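Skullwood Home Help
Houseplants > Indoors > Light and placement

Is a planter under a perforated metal rack getting enough light?

Posted by Anas Aoun
October 20, 2021

I have a low green plant in a round planter on my work table and I want to know if I should move it. I don't know the name of the plant. It came without a tag from the Sabbagh garden shop near me, and the person at the register only said it was easy.

The table is also where I do most of my work, so space is tight. I put a black metal rack on it to get a second level. The rack has a flat top full of small cross-shaped holes and open legs at both ends. My plan was to keep paper and small stuff on top and the plant underneath. It has been there for two months.

The plant isn't dying. It does seem slow. My sister has what looks like the same one on a windowsill and hers has put out a lot more growth over the same time. Mine has stayed low, just over the rim of the pot. I water when the soil is dry down to my first knuckle. The pot has a hole and I empty the tray.

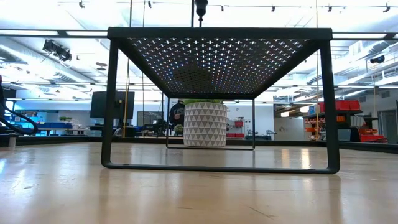

The planter under the rack on my work table.

The room has ceiling lights that are on for most of the day, and one window behind where I sit, which faces north. I tried one of those free light meter apps. On top of the rack it said 1244 lux. Under the rack, at the level of the leaves, it said 300. I don't know how far to trust an app, but that is a big difference.

What I would like to know:

Is 300 lux enough for a small foliage plant, or is it only surviving?
Do the holes in the top help at all?
If I move it to the top of the rack, is there any risk from the metal heating up or from the plant drying out faster?

I would like to keep it on the table if I can. There is no room on the windowsill because of the radiator pipe.

3 replies

Plorier

300 lux is low. Many common foliage plants will stay alive at that level if the lights are on for ten or twelve hours, but they grow very little. That fits what you describe. Slow with no other symptoms usually means light, provided the watering is right, and yours sounds fine.

Phone apps are not accurate in absolute terms. They are good enough for comparing two spots in the same room with the same phone, as long as you hold it flat with the sensor facing up both times. Your reading on top is about four times the reading below, and that ratio is what I would go by.

On the holes: they let some light through, but less than people expect. With a perforated sheet you have to think about how much of the area is open and how much is metal. Small holes close together still leave a lot of metal. The light that does come through also comes from one direction, so a plant below it gets a speckled pattern when the lamp is directly overhead and not much at all when the lamp is off to one side. Most of what your plant gets is probably coming in from the open sides. If you cover the top with paper, you lose the part that comes through the holes as well.

Moving it up should be safe. Ceiling lights won't heat a metal rack enough to matter. I would only worry about that with a sunny south window in summer. It will dry out somewhat faster because it will be using more water, so keep doing the knuckle test and don't go by the calendar.

Things to check before you move it:

Weight. Wet soil in a ceramic pot is heavy. Press down on the middle of the rack with your hand first and see if it flexes. Put the pot over or near the legs at one end and not in the center.

Water. The top is full of holes, so anything that spills goes straight onto the table and whatever is under there. Use a saucer with a lip, or carry the pot to the sink to water it and let it drain before you put it back. If you have cables or a monitor on the same table I would do the sink every time.

Bottom of the pot. If the base is unglazed it can scratch the paint on the rack. A few felt dots fix that.

Give it six weeks in the new spot before you decide anything. Don't feed it in the meantime. Fertilizer won't help a plant that is short on light.

Tustwood

just get a pothos, they grow in a closet

gardenleave66

I agree with most of what Plorier wrote but I would do it a different way. If you want to keep the top of the rack for paper, leave the plant where it is and put a small LED strip or clip lamp on the rack, on the underside toward one end, so the light falls on the leaves. I did this on a shelf in my hallway, which has no window at all. Mine is a plain white strip from the hardware store, not a special grow light. It is on a timer from 7 in the morning to 7 at night.

Check the clearance first. You want a hand's width between the leaves and the light if you can get it. With a low plant that shouldn't be hard, but it depends on how tall your rack is. Tie the cord back along the leg so it doesn't hang in front of where you work.

The other cheap thing to try is pulling the pot toward the open end of the rack that faces the window. North light is weak but it is steady. Take a reading there with the same app and compare. Turn the pot a quarter turn each time you water or it will lean.

One more point about your sister's plant. If hers is on a windowsill it may be getting several times what yours gets even on top of the rack, so don't expect the two to match. Also the days are getting shorter now. By December nearly everything in my house stops growing until the light comes back, and that is normal.

If you can post a close-up of a leaf, front and back, someone on here can probably tell you what it is.

Anas Aoun

Thanks. I pressed on the middle of the rack and it does give a little, so I'm going to try the strip light first and leave the pot underneath. I will take a leaf photo this week and start a new thread in the plant ID section.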